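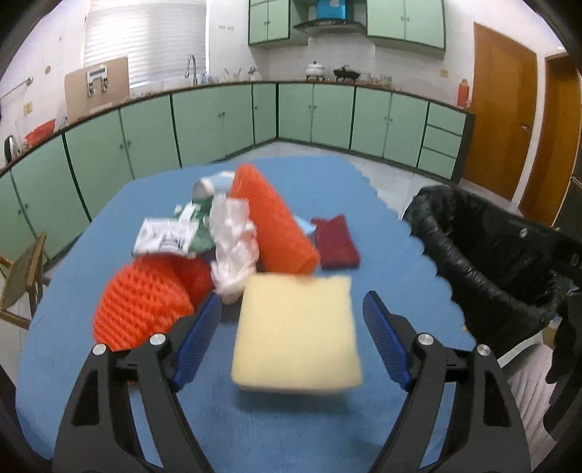 UNIT TWO: THE KITCHEN AND ITS UPKEEP

Chapter opening: Sponges, Cloths and the Things We Clean With

Most of us learned to clean a kitchen by standing next to somebody who was already doing it, and picking up the habits along with the dish towel. One family keeps its sponge in a saucer by the faucet, another hangs a cloth over the oven handle, and in both homes the children grow up quite sure that this is simply how it is done. There is nothing wrong with learning that way (your authors did, and we still argue over the saucer), but it does leave gaps, and this chapter is meant to fill in a few of them.

We begin with the supplies themselves, before a single plate gets washed. Take everything out of the cupboard and put it on the table, the way you might before packing for a trip. A pale yellow sponge, a dark red cloth folded up, a couple of packets, a crumpled plastic bag that you were saving for something or other: it is surprising how much collects, and how seldom we look at it all together. With a trash bin standing beside the table and a fresh bag folded over its rim, you are ready to sort, and sorting is the first skill we will practice.

A word about sponges, as they will be with us for the whole unit. A sponge is useful for the same property that makes it troublesome. It is full of small holes, and those holes carry water and soap to the plate very nicely, and afterward they hold on to crumbs and grease and whatever else was on the plate. A cloth has a more open life. It can be spread out, it dries faster, and it can go through the laundry with the towels. When we visited the teaching kitchen at Groston one February, the students had kept up the same lively debate on this subject for 2 terms, and I am happy to say that it was still going when we left.

Textured and mesh scrubbers belong to a different branch of the family. Their surfaces are made to rub, and they do well on a pot where supper has stuck and rather badly on anything with a shine you would like to keep. You will meet them properly in the section on cookware, together with the Lombardi table, a simple chart that matches each kind of scrubber to the surfaces it suits. Please copy the chart into your notebook. You will want it again in Unit Three, when we get to stovetops and range hoods.

In this chapter you will learn to
sort cleaning supplies into keep, wash and throw away
choose between a sponge, a cloth and a scrubber for a given job
dry and store each one between uses
protect a tabletop and counter while you work

Words to know: absorbent, abrasive, residue, lint, rinse

Before you read

Go to your own kitchen and gather what you find under the sink and beside it. Write down each item, where it was kept, and the last time you remember using it. If you can't remember, write that down too. Bring your list to class and keep it handy for the Pustisano sorting activity at the end of Section 2.

Section 1. What Is Under the Sink?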